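Why I stopped buying the big suitcase

Share this post | Print | E-mail this page

When I moved to this country I had one suitcase, very big, very blue, and it weighed more than my younger cousin. I was proud of it. I thought a person who travels with such a suitcase is prepared for everything. Now, after many trips back home and many trips with the night bus to Clumska, I travel with one small bag that fits under the seat, and I want to write down how this change happened.

The first reason was the stairs. In the old station in Clumska there is no elevator, and the platform for the bus is on the other side of the tracks. You go down, you walk through a tunnel that smells of rain, and you go up again. With the big suitcase I had to stop in the middle each time and let people pass. Some of them were kind and took one end. Others looked at me the way you look at a parked car on the sidewalk.

The second reason was money. The bus company, Skidel, used to take any bag for free. Then in March they made a new rule, and everything over the small size costs extra, in both directions. I did not believe it at first and I argued with the driver in my bad grammar, which did not help. I paid. On the way home I paid again, and I was angry for the whole ride, even while I slept.

So I started to look at what I carry. I put everything from the suitcase on the floor and I asked of each thing, did I use you? It was a sad conversation. Three pairs of shoes, and I wore one. A hair dryer, when my aunt has a hair dryer. A thick novel that I have carried over the border more times than I have opened it. I also had a full bag of medicine for illnesses that I never had in my life.

The clothes were easier than I expected. I take two sweaters and wear one of them. I roll the shirts, and I put the socks inside the other shoes - if there are other shoes. For a long weekend there are none.
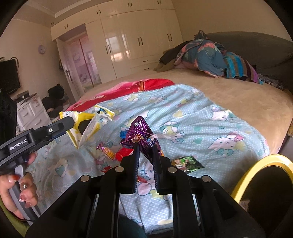
The difficult part is the gifts. In my family you cannot arrive with empty hands, and you also cannot leave with empty hands, so the bag must have space both ways. I used to bring heavy things: jars, a set of glasses, one time an iron. I was thinking that a heavy gift shows more love. But my aunt already had an iron, and she put mine in the closet next to the first one, still in its box.

Now I bring small things that people finish. Tea, good soap, the Raju spice mix that my mother likes and cannot find in her town. One packet costs 412 at home if you order it by mail, and much less in the shop on my corner. She uses it in soup, in rice, on eggs. When it is finished she tells me on the phone, and then I know what to bring next time. I like this system very much.

For the bag itself, I tried a few. The first was cheap and the zipper broke on a Wednesday evening in the line for the bus, with my pajamas visible to everyone. Then I saved a little and bought one from Trostix, gray, with a wide opening like a doctor's bag. It holds less than it promises in the store, but it is soft, and you can push it under a seat with your foot. The strap is too long for me. I made a knot in it.

I still own the blue suitcase. It is under my bed with the winter blankets inside, and it is a very good place for blankets. My neighbor asked if I want to sell it and I said yes, and then I said no. I carried my whole life in it one time, and for such a move I would maybe want it again - I do not plan one, but I did not plan the first one so well either.

Next month I go back for a wedding, and this will be a real test, for the reason that the dress does not like to be rolled. If somebody has a method for this, please write it in the comments. My sister says to wear it on the bus.

2 comments | 800 shares

Contact | Copyright, all rights reserved | Back to top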